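Table clearing tips from the Hadthorpe open day

Last February I went to the open day at Vurkside in Hadthorpe, where visitors could watch gripper work on household chores and try the hand-held tools for themselves. The session I stayed for longest was table clearing. Randi Hovland ran it, and most of what she told people applies just as well to a kitchen at home.

Set up before you start

Bring the bin to the table. Put it on a low stool or board so the rim is close to the height of the tabletop. You can then push light rubbish across a short gap and skip the walk.

Use a liner that is too big. Fold a good length over the rim and pull it down on the outside. A liner that only just reaches will slide in with the first heavy item.

Take the vase and anything with a cord off the side you are working on.

Sort by how things grip

Stiff items go first – boxes, cards, folders. They are easy to pinch by an edge, and with them gone the pile settles flat.

Crumpled bags and wrappers come next. Pick them up by a fold near the middle. If you take a corner, the rest drags along the cloth.

Leave paper towels and long strips until last, and lift them from the center so both ends hang free. Maj-Britt Eide had the long table next to ours and did these first, and she spent 15 minutes picking up what they had pulled onto the floor.

Read any sheet or booklet before it goes in.
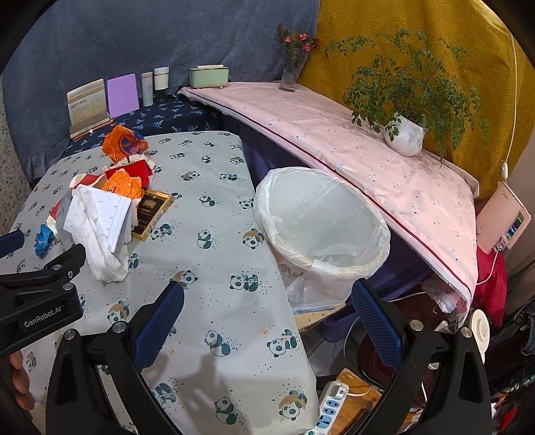 Finishing the cloth

Check a patterned cloth by hand. Small wrappers are hard to spot among printed figures, so run your palm over it from the back edge toward you.

Gather the corners and shake the cloth outdoors, then wipe the table underneath before putting it back.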